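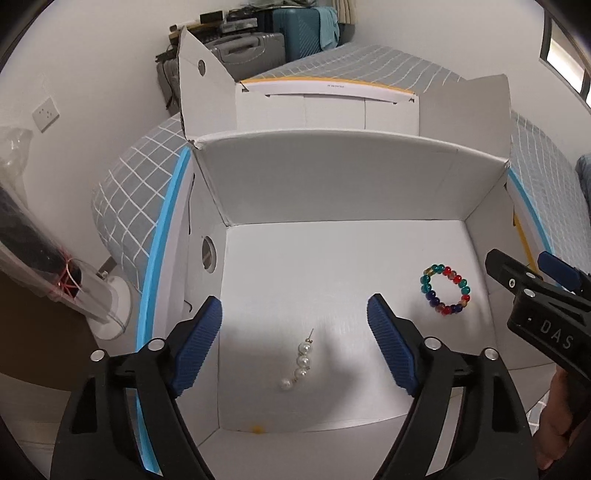 Antonina Pylypenko would like it recorded that the stall fee was never raised at the last meeting, that it was raised afterwards in the car park, and that a car park is not a meeting. The chair agreed that a car park is not a meeting. The minutes of the previous meeting were accepted with the line about fees struck out.

Grivis Hall Makers' Market
Minutes of the general meeting, 22 July 2022, upstairs room

Apologies: received from the two candle stalls, separately, each asking whether the other was coming.

1. Matters arising

The side door still sticks. The hall has been written to again. The hall replied that the door had been looked at, and the meeting accepted that this was probably true.

The missing trestle table has been found at the Clesto Street kindergarten, where it has been painted yellow. It was agreed to let them keep it.

The question of who has the second key was put to the room. There was a silence. The question will be put again by email.

2. Stall fees

The chair proposed lifting the fee for a single table by $3 from the September market. Hire of the hall has gone up, and so has the public liability insurance, and the urn will not see another winter.

Discussion was full. The honey stall said it had no objection in principle. The knitwear stall said that people who have no objection in principle usually have one coming, and the honey stall then had one, concerning the fact that honey is heavy and its stall is furthest from the loading bay. The chair said the distance to the loading bay was not on the agenda. It was discussed for some time.

Antonina asked whether double tables would go up by the same amount or by twice as much. The chair had meant the same. The single tables had assumed twice. A compromise was reached in which double tables go up by twice as much but get first pick of the chairs, which come in two kinds, the good ones and the others.

Moved and seconded. Carried, with the honey stall abstaining in principle.

3. Balance

The account stands at $764. This includes the $200 held over for the new banner, which has been held over so long that two members had taken it for savings. It does not include the coins in the tea tin, and the meeting was asked to stop treating the tea tin as a float.

A member asked if the account could be moved to a bank with a branch in town. The chair said there isn't one.

4. What counts as handmade

This item was carried over from the previous two meetings and took up most of this one.

The present rule says goods must be "made by the stallholder or their household." A complaint has come in, unsigned but in very recognisable green ink, that certain jewellery is being strung from bought beads. The jewellery stalls pointed out that all of it is strung from bought beads, that very few people in the district have the facilities to grow a pearl, and that the complainant does not shear her own sheep.

The knitwear stall said that was a cheap shot. It was minuted at her request.

It was suggested that the rule should turn on how much work the stallholder does. The potter asked how this would be measured. Hours were proposed, but the potter pointed out that on hours he would have to exclude his best bowls and keep his worst ones, as the worst ones take far longer. There was sympathy for this.

A second wording, "substantially made or assembled by the stallholder", was read out. The word "substantially" was objected to on the grounds that it would lead to arguments. The chair asked the room to consider what the present wording had led to.

Whether jam is assembled was ruled out of order.

The new wording was adopted on trial until the end of September, after which it comes back to the meeting. Stalls selling goods made by somebody else's aunt have until then to bring the aunt.

5. Layout

The floor plan drawn up in autumn had the aisle running straight from the front doors to the kitchen. In practice shoppers walked the length of it, bought a scone and walked back out the same way, looking at their scone. The plants said they had never had such a quiet morning. The scones said they had never had such a good one.

The plan known as the Nechyporuk loop, after the member who drew it on the back of a raffle book, sends people in along the left wall and brings them back past the stage. It was tried with chairs. It works unless someone has a pram, in which case everyone behind the pram gets a long look at the soap.

Agreed to use the loop at the next market. The kitchen will stay where it is, being a kitchen.

Jewellery and other small goods asked to be away from the stage, where the light is poor and customers hold things up to the window and drift. The tables under the north windows were offered. The watercolours already have the tables under the north windows. The watercolours will think about it.

6. Music

The accordion has offered to come back. The meeting thanked the accordion warmly and asked whether it might consider the car park.

7. Advertising

The ad in the Suvton newsletter ran with the wrong closing time, so that a number of people arrived as the tables were being folded. One of them bought a lamp out of the back of a van, and has since asked about its guarantee. The newsletter has apologised and will run the next ad at no charge, on the page with the bin calendar. Members felt the bin calendar page was the only one anybody reads and that this was a win.

It was agreed that signs on the highway should go up the evening before and come down the same day as the market. The council has written about this. The letter was passed around and came back with a coffee ring on it.

8. The urn

The urn trips the power if the oven is on. Options are a new urn, a new oven or a roster. The roster was tried last year and is why there are two candle stalls.

Resolved to get prices on a 20 litre urn. Antonina will ask her cousin. The chair noted that this was also the resolution the year before, and that the cousin had been very helpful at the time, and that there was no urn.

9. Other business

Would whoever is using the fire exit for their overflow stock please stop. The stallholder concerned said he would, and that it had only been cushions.

Lost property from the last market: one child's gumboot, a pair of reading glasses, a casserole dish with lid. The dish has been claimed by two people, who have each been asked to describe the chip.

There being a choir booked into the room, and the choir having come in and started its warm-ups during item 8, the meeting closed.

Next meeting to be held upstairs again if the key turns up, otherwise at the potter's. Bring a chair.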